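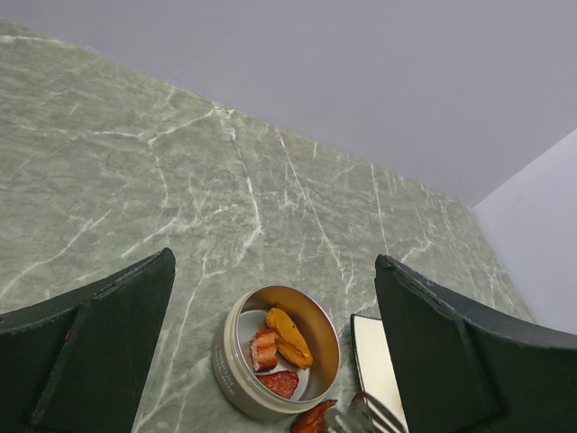 3.2 Handling rules for food items

Figure 1. Wrist view with the gripper open on either side of a small round tin holding food; a fork lies on the marble countertop nearby.

The rules in this section apply to all tabletop trials that involve food or tableware. They were drafted by Cyprian Rutkowska for the Ondari test kitchen and adopted in February 2020, replacing the earlier Idier checklist.

Before any approach, the fingers shall be fully open and the target shall lie between them in the wrist view, as in Figure 1. Descent speed is limited to 90 mm per second, and to 6 mm per second once a fingertip is within 100 mm of the countertop. A container is to be grasped by its outer wall. Contact with the inside of a container counts as a fault, whether or not the food is moved.

Forks and other metal tableware near the target are treated as obstacles – they may not be pushed aside to clear a path. Where no clear path exists, the operator shall stop the trial and record it as declined. After 3 faults in one session the arm is parked and the finger pads are cleaned and inspected. Worn pads may remain in use if the wear does not reach the gripping face.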